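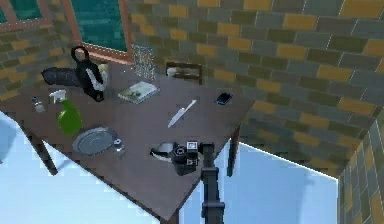 According to Rodrigo Carrasco, the first sign of trouble was a success rate that looked too good. The tabletop tests at Clornham had been passing for weeks, and the knife had stopped appearing in the fault log. He expected a few refusals in every batch, where the planner declines a move that would bring the arm too close to a blade. In the batch he opened that morning there were none.

Clornham runs its household manipulation tests in a simulator called Sito before any motion reaches the physical arm. A test begins with a table and an assortment of items on it: kettle, spray bottle, tray, jar, book, phone, kitchen knife. Sito changes the placement and rotation of each item from one episode to the next. A second program, Flundow, plans the path of the arm and holds the safety rules, including a keep-out volume around anything marked sharp. For the knife, that volume is supposed to extend 100 mm beyond the blade in every direction.

In the affected version it did so only when the knife lay parallel to the table edge. Flundow built the volume when the item library loaded, with the knife in its default pose. When Sito then placed the knife in the scene, the volume followed its position and ignored its rotation. With the blade turned diagonally, as it is in the test scene shown at the start of this article, part of the keep-out box covered bare table and the tip could sit outside the protected area.

The error had entered in June, when the library was moved to a new file format. The old format stored rotation with each safety volume. The new one stored it with the parent item and expected the reader to combine the two. Sito's renderer did this correctly, so the knife looked right on screen. Flundow's loader read the position field and stopped.

Carrasco's group reran the archive, 1085 episodes in all, with the distance measured from the blade mesh itself. At knife rotations of up to 30 degrees the remaining clearance was usually still acceptable. Beyond that it fell quickly, and in the worst cases the gripper housing passed through the space occupied by the tip. No contact was logged in those episodes. Collision checking between the gripper and sharp items had been switched off to save time, on the grounds that the keep-out volume made it redundant.

That second finding took longer to settle than the first. The loader was corrected with a short patch, and the volume is now recalculated whenever an item moves. Restoring the collision check slowed each batch noticeably, and the scheduling team asked whether it could be limited to a sample. The request was refused. The two checks now read their geometry from separate files, and a disagreement between them halts the batch.

The physical arm, known in the lab as Mabuza, was taken out of service while the archive was reviewed. It had executed a small number of plans from the faulty version, all of them with a blunt plastic stand-in on the table. Clornham found no damage to the arm or the stand-in, although one recorded path came closer than the rule allows — the wrist crossed over the end of the blade on its way to the tray.

Mabuza returned to work on 2024-12-03 at reduced speed. Before each session it must now clear 100 simulated episodes in which the knife is deliberately turned to awkward angles, and a batch that produces no refusals is treated as a fault. Scissors and the vegetable peeler are still excluded from the library, pending new safety volumes for items with moving or recessed blades.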